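Centro Indard de Automatización
28 de diciembre de 2018

1/10 El Centro Indard de Automatización publica en este hilo un resumen de la comparación de pinzas realizada durante el último trimestre. El informe completo se remitirá a las entidades participantes.

2/10 Se han evaluado 2 modelos de pinza paralela: la Curkberg, de dedos rígidos con recubrimiento de goma, y la Jornon, de dedos flexibles. Ambas se montaron sobre el mismo brazo y con el mismo controlador Hong.

3/10 El protocolo se fijó en septiembre. Cada modelo completó 32 ciclos de recogida y depósito por objeto, con 6 objetos de uso común: marcador, vaso, esponja, llave, caja de cartón y cinta adhesiva.

4/10 La fuerza de cierre se mantuvo constante en toda la serie. En la fase previa se observó que cada fabricante expresa este parámetro en una escala distinta, por lo que fue necesario calibrar las dos pinzas con una célula de carga externa antes de iniciar los ensayos.

5/10 Con objetos de caras planas no se apreciaron diferencias relevantes. La caja y la cinta adhesiva se recogieron sin incidencias con ambos modelos. La llave resultó el objeto más difícil para los dos: al estar apoyada sobre la mesa, apenas deja espacio para introducir los dedos.

6/10 Con objetos cilíndricos la situación cambia. La pinza Curkberg tiende a hacer girar el cilindro si el cierre no queda centrado. La Jornon tolera mejor el error de posición, pero su punto de contacto final es menos repetible - un aspecto que deberá valorarse en tareas de inserción.

7/10 Respecto al controlador Hong: el retardo entre la orden de cierre y el inicio del movimiento fue estable con las dos pinzas. Se recomienda desactivar el filtro de suavizado que viene activado de fábrica, pues enmascara el momento del contacto en las gráficas de corriente.

8/10 Cámaras. Se compararon una cámara cenital fija y una cámara de muñeca. La primera facilita la localización inicial de los objetos; la segunda permite comprobar el agarre cuando el propio brazo oculta la pieza a la vista superior. El Centro mantendrá ambas en la siguiente fase.

9/10 Quedan pendientes el ensayo de desgaste de los recubrimientos y la repetición de la serie con iluminación variable. Las empresas interesadas en aportar pinzas propias pueden dirigirse a la secretaría técnica de Indard - se ruega adjuntar los planos de la brida de montaje.

10/10 La cámara de muñeca ha demostrado su utilidad sobre todo en el ensayo con marcadores. La vista desde la pinza permite juzgar si el objeto ha quedado alineado entre los dedos: el marcador de capuchón rosa aparece sujeto por ambos lados, con el capuchón en el extremo más alejado de la pinza, y a la derecha quedan otros cinco sobre la mesa, casi paralelos entre sí. Esa proximidad obliga a planificar con cuidado la aproximación, dado que un dedo abierto en exceso puede desplazar las piezas contiguas. En la próxima serie se registrará también la separación entre objetos antes de cada cierre.

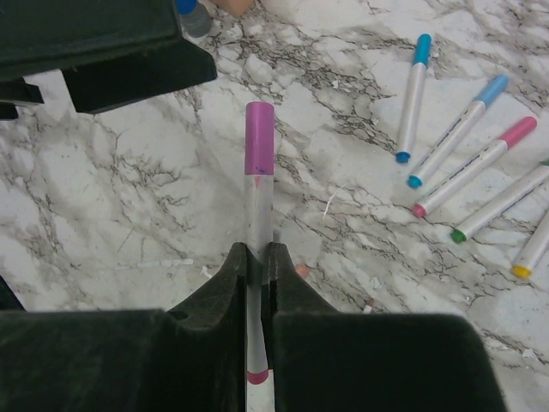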